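The Skaltby Ferry

I should say up front that I never planned to move to an island. I planned to buy a lamp. The lamp was in a shop in Gadora, right down by the harbor, and the shop was closed for lunch, so I sat on a bench and ate a cheese roll and watched the little ferry load up. It had KRUGER painted on the side in red letters (I thought that was the name of the boat, but it was the company). A woman in rubber boots walked down the ramp with a goat on a rope. Then a boy with a cello. And I thought, well, where on earth are they all going?

So I got on!

The crossing takes 13 minutes if the wind is kind. It wasn't, and the goat was sick on my left shoe, and the woman in the boots was so sorry about it that she invited me home to rinse it off. That's how I saw the house. It stood across the lane from hers with a FOR RENT card taped inside the window, and the card had been there so long that the sun had eaten most of the R. Three rooms, a pear tree, a stove that only worked if you kicked it. The rent was 300 a month and I laughed out loud, because I was paying 1495 for a place in the city where I could hear my neighbor peel an orange.

I missed the last boat back, of course. I slept on the goat woman's floor under a rug that smelled like smoke and apples, and in the morning I called my boss from her kitchen phone and heard myself say I wouldn't be in. Today? he asked. No, I said, I mean sort of generally.

The lease

The landlord lived at the far end of the island and communicated by postcard. His first one said only "Do you sing?" I wrote back that I didn't, not so anyone would enjoy it. His second said "Good" and had a key taped to it.

I moved in July with 2 suitcases and a box of books I'd been pretending to read for years. The house had opinions about me right away. Doors I had shut were open when I came back. The stairs creaked after I'd gone up them, a full breath late, like somebody was following and trying to be polite about it. I told the woman across the lane and she just nodded and went on shelling peas.

"That's the Larance side of the house," she said. "The other side is fine."

I asked her what a Larance was. She said it was a wind. It came up from the south a few nights each summer, and people on the island left their windows open for it and put their washing indoors, over the furniture, so it would have something to play with. If you didn't, it sulked and took your roof tiles. She said this the way you'd tell someone which bin goes out.

Well, I'm a practical person. I also couldn't afford a roof. So that night I opened everything that opened, dragged the laundry in from the pear tree, and waited up with a pot of tea.
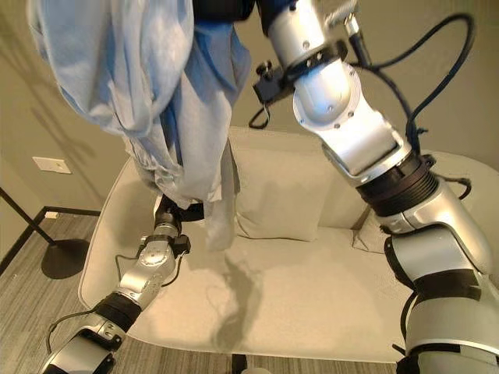 What came in

It came a little after midnight. It was warmer than I expected, and it smelled like the inside of a bakery. First the curtains went, then the pages of the book on my knee, all the way to the last chapter, which I took as a comment on how slowly I was reading. One of my shirts lifted its sleeves and turned around twice, very carefully, like a child showing off a new coat.

I didn't move. I think I said "hello," in the voice you use with other people's dogs.

It stayed until the tea was cold. Then the stairs creaked, one at a time, going down, and the front door shut itself with hardly a click. In the morning all my roof tiles were there and the stove lit on the first try, no kick needed.

I still haven't bought that lamp. I keep meaning to take the ferry over and get it, but the evenings are long at the moment, and the goat has started waiting for me at the gate.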